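Grirnus releases task planner that checks its own steps before moving

Software firm Grirnus has released a new version of its planning software for two-armed robots, adding a step in which the program checks each part of a job against what the cameras show before it sends any command to the arms.

The release, called Nekness 3, became available to existing customers on Sunday. It replaces a version that planned a whole job at the start and then ran it from beginning to end, stopping only if a joint reported a fault.

With the new version, a plan is split into short steps. Each step carries a list of things that must be true before it can start, such as an object being within reach or a hand being free. If one of them is not true, the planner looks for another order of steps. If it cannot find one within the time allowed, it holds the arms still and writes the reason to the log.

Grirnus said the old approach worked well in fixed cells, where parts arrive in the same place every time, but caused trouble on ordinary tables. A piece of fruit that had rolled a few centimetres could leave the hand closing on air, and the rest of the plan would carry on as though it had been picked up.

The company tested the release on 1,062 recorded table-top jobs, most of them sorting, clearing and packing tasks with household objects. The recordings were made at its workshop in Kummont. It has not published a success rate, and says it will do so once an outside group has repeated the tests on different hardware.

Soft and loose items are still a weak point. The perception module, which is supplied by Bednarek, fits a simple solid shape to each object it finds. That is good enough for a mug or a pear, but a length of ribbon or a cloth has no fixed shape to fit. Nekness 3 marks such items as areas to avoid and plans the fingers around them where it can. Users can turn this off for a single object, though the manual advises against doing so when both arms are in use.

Handles are treated separately. The planner now stores a basket or a bag as two linked parts, the body and the handle, so that a hand reaching inside does not take a path through the arch of the handle.

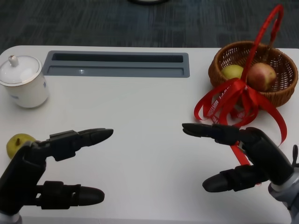

By the Grirnus correspondent, Automation Desk

A typical layout for this sort of work has a wicker basket with a tall, ribbon-wrapped handle at one side of a white table, and a lidded mug and a yellow-green fruit at the other. Both hands are open and empty, and a red ribbon tail runs behind the fingers of the right one. Before an arm moves, the planner has to settle which hand can reach the fruit on the table and whether the way to the basket is clear.

The log viewer has also been rewritten. Engineers can click on any step and see the camera view, the conditions that were checked and the options the planner turned down. In the old version this information was spread over several files — a common complaint on the user forum.

Logs are kept for the last 2,000 steps by default. The limit can be raised to 4,000 in the settings file, but the whole program must be restarted before the change takes effect.

Plans saved in the earlier format can be opened in Nekness 3, but they need to be converted first with a command-line tool included in the download. Custom grasp files do not need converting.

Support for the previous version ends in October. Grirnus said the next update will deal with handing objects from one arm to the other, which at present has to be written by hand as a fixed sequence.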